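Notes for my talk, Gurthorpe, 27/05/2003
Title: Reading the bonus rules before you play

Slide 1. Good afternoon. I work for Volora, where we write the help pages for card rooms and small online casinos. My English is learned from books, so please raise your hand if I speak too fast. I will talk for 40 minutes and then take questions.

Slide 2. The word "bonus". A player sees a large number on the front page and thinks it is money. In most cases it is credit with conditions. I want to go through the conditions slowly, in the same order as a player meets them.
(Drink water. Do not read the whole slide aloud.)

Slide 3. The wagering requirement. Suppose the player deposits 200 and receives the same amount as bonus. The rules say the bonus must be wagered 40 times before he can take out any winnings. Ask the room to work out the total. Wait. The answer is 8,000 in bets. Many players have never done this multiplication. I had not done it either before I took this job.

Slide 4. Which games count. Slots normally count in full. Blackjack may count for a small part, or for nothing. In the rules we wrote for Grewal, this table was at the bottom of the page, under the list of countries. We moved it up, directly below the offer. Show the old page first, then the new one. Give people time to compare them.

Slide 5. Building a rule page in layers. The short version is at the top, the full text is under it, and each layer has its own heading.

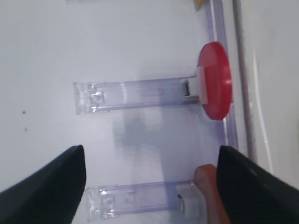
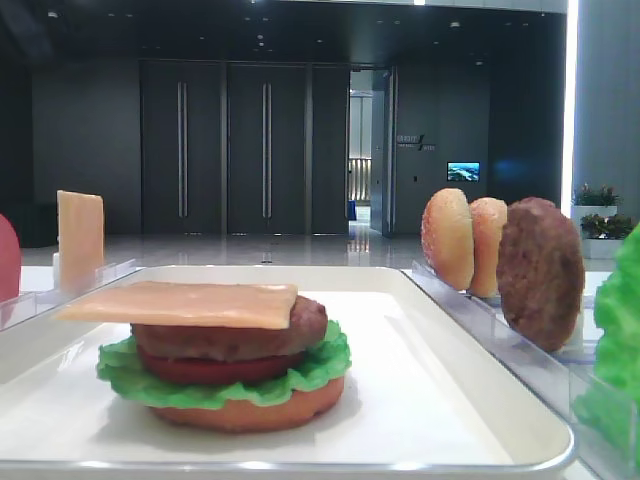
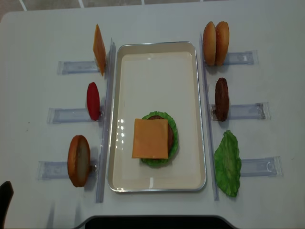

Toy burger on its tray in the second and third pictures.

Slide 6. The maximum bet. While a bonus is active, there is often a limit for one spin or one hand. If the player goes over the limit even once, the casino can cancel the winnings. This is the rule which brings the most angry letters. At Nirell we counted the complaints for December, and 61 of them concerned this one rule. I say the number and stop for a moment.

Slide 7. What we changed at Nirell. The limit is now written on the deposit page, in the same size of letters as the offer. We also asked for a warning inside the game itself. The programmers agreed to the first and are still discussing the second. If somebody asks about the cost, say that I do not have this figure.

Slide 8. Time limits. The player must know when the clock starts. Is it from registration, from the deposit, or from the first bet? I have seen 2 pages of the same casino give different answers. Please check your own pages when you go home. Search for the word "days" and read every sentence where you find it.

Slide 9. Refusing a bonus. It should be possible to deposit and play without any bonus, and the button for this should be easy to find. Some people in the room will not like this slide. Stay calm and go on. A player who refuses the bonus can still be a good customer, and he writes fewer letters.

Slide 10. Questions. Paper copies of the rule page are on the table by the door. If there are no questions, go back to slide 3 and do the sum again with a smaller deposit.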